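Please read this before training on the `fasta-rack` subset, and do put the kettle on first – it takes a little explaining.

# Fasta rack: the late-release fault

Ngcobo is our tube-handling set, put together at the Grerkbridge bench, with a two-fingered gripper lifting red-capped tubes from a blue rack and putting them back. In January we found that the release command was sometimes logged before the fingers had really let go, so the arm set off upwards with the tube still in its grip.

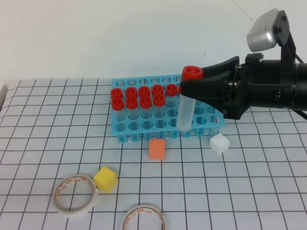 *Tube held upright over the open half of the rack.*

The fault affects 13 episodes. In 4 of them the log says "released" while the tube is plainly still held, and the rest have a lag too short to spot by eye. Please don't trust the `gripper_open` field on its own, however tempting it is!

The place to look is the moment when the fingers are down at the cap. We compare the finger width there with the command sent, and if they disagree for more than 2 readings in a row, the episode is flagged. 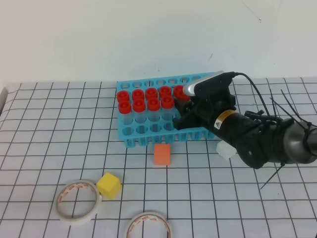

## What we changed

Lizelle Dlamini rewrote the release step so that the arm now waits for the measured width and stops if it never arrives. We also lowered the lift speed – dull to watch, I know, but much kinder to the tubes. 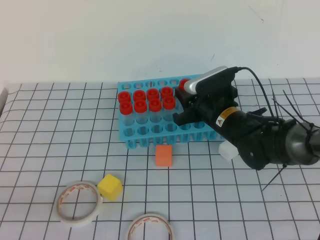
*Gripper just above the right-hand part of the rack, side view.*

## Wrist view

The wrist stream is included too, but please don't use it alone to judge a release. There are moments when it shows mostly wall, with the fingers in the corner and no tube to be seen. 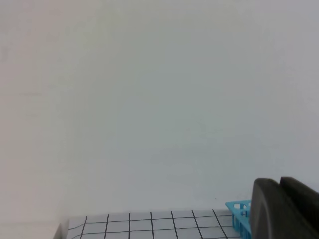
Dalal Sfeir would go further and drop all the flagged episodes from training, keeping them only for testing fault detectors, as a wrong release label teaches a policy to leave too early. The Cekance loader now does this by default; set `keep_flagged=True` if you want them back.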